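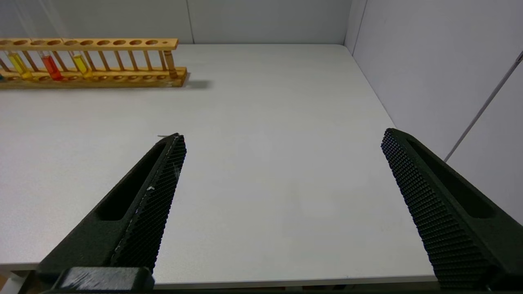 brondex_fan
Drop the planner to 50 Hz and the approach jitter goes away. Worked on my Hetine build.

løken2
Tried it! Now the wrist lags and I'm up to 304 ms per replan – way worse with clear glass. 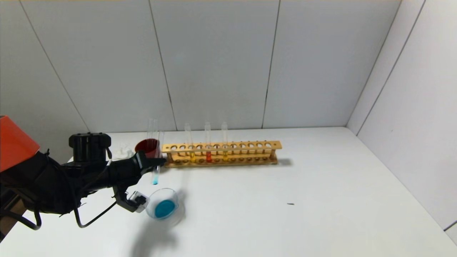 So I'm keeping 100 Hz and filtering depth before it reaches the planner.

dokosach
Disagree, filtering just hides bad calibration. Redo hand-eye first.

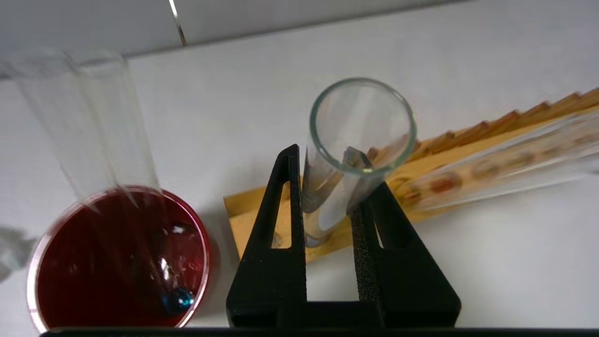
Wrist cam, test tube between the fingers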